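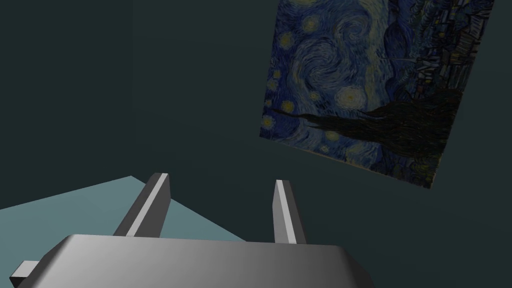

4.2 Viewpoint Tilt in the Simulated Room

The second group of trials tested whether a policy trained on level camera views keeps its performance when the view is rotated. All trials were run in the Skinadetti room, a rendered interior with a stone-textured counter, a wooden table and chairs, and pictures on the back wall. The room was left unchanged between conditions except for the placement of small items on the counter. The policy received images and joint positions only; no depth channel was provided.

Training used 1,060 demonstrations recorded with the Flovel teleoperation interface. Each evaluation condition consisted of 50 episodes, and an episode was stopped when the target item had been lifted clear of the counter or when the time limit was reached. Two policies were compared: the baseline described in Section 3, and the same network with random image rotation added during training (Gallardo).

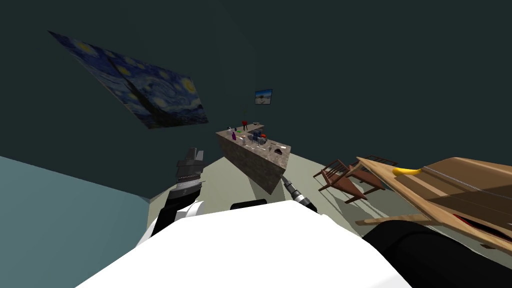

Figure 2. View past the robot body toward the counter in the tilted condition, with one arm on either side.

The baseline lost accuracy mainly in the approach phase. Its grippers tended to close short of the counter edge, and the error grew with the angle of tilt. Once contact had been made, the two policies behaved much alike. Gallardo kept a usable approach path at every angle tested, although it was slower than the baseline in level views – a cost that we consider acceptable for this task.

Clutter had a separate effect. When small items were spread along the whole counter, both policies more often reached for a neighbor of the target. Rotation during training did not reduce this type of error, and we report it separately in Section 4.3.
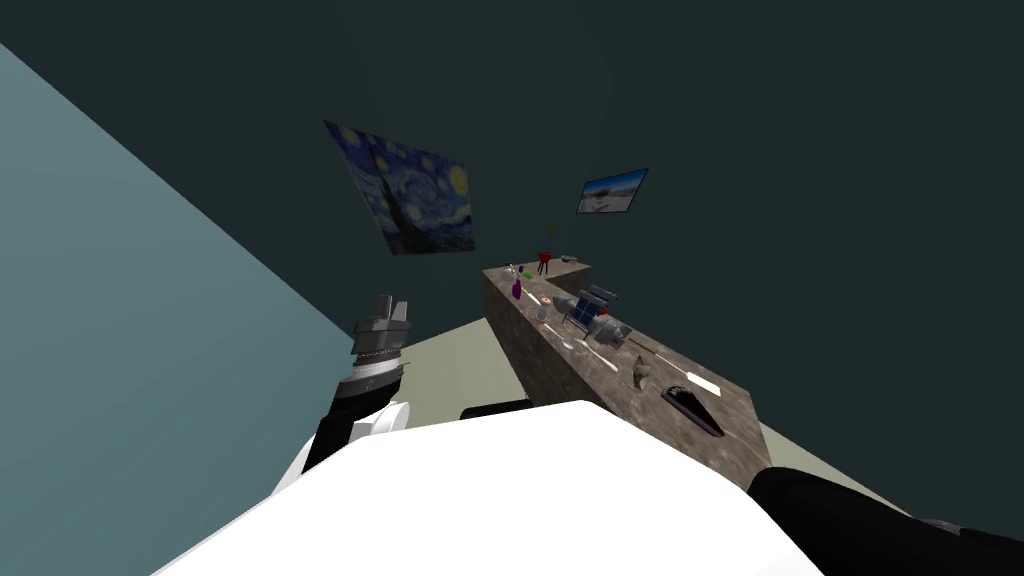

Arnano objected, on reading an earlier draft, that a fixed tilt within an episode is an easier problem than a tilt that changes while the arm is moving, and asked that the claim be limited to the first case. We have done so. The results in this section apply to constant rotation only, and trials with a changing angle are left to later work.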